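Best finish for a maple worktop that will be used every day?

Asked in Kitchens and Worktops
3,056 views, 2 answers

I bought a solid maple worktop from Lapointe in March and it has been leaning against the wall in the spare room since then. It came unfinished. It will go next to the hob, with the sink on the other side of the room, so it should only get the odd splash. I don't want it to go orange like my old pine one did. Should I use oil or varnish? The shop only said "either is fine". The tin of Fanamar hard oil I was looking at costs 116 for the big size and I don't want to buy it if it's wrong for maple.

Answer 1 (accepted, 11 votes)

Either will work but they wear differently. Varnish gives you a hard skin that needs nothing doing to it until it chips, and then you have to sand the whole top. Oil marks more easily but you can rub down one patch and go over it again.

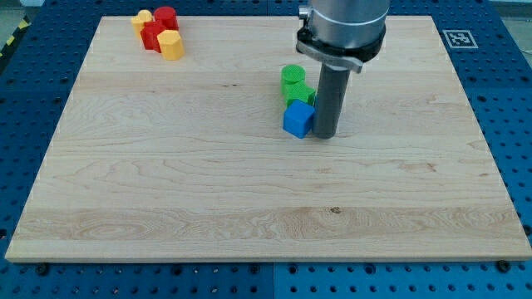

Colour is the bigger question with maple. Most oils have some yellow in them and it shows on pale wood. If your top has wavy, swirling grain like the board in the photo, oil will bring that out more, and any blotches along with it. Try it on the underside first, let it dry overnight and look at it in daylight. A water-based varnish stays closest to the bare wood. Whichever you pick, sand to 180 and no finer, wipe the dust off, and do both faces and all the ends or the top may cup. Thin coats. Leave the sink cut-out edges till last and give those an extra one.

The big tin is far too much for one worktop. Get the small one.

Answer 2 (1 vote)

I used Holano on mine, no problems. Don't know if they still make it. Keep wet cans off it.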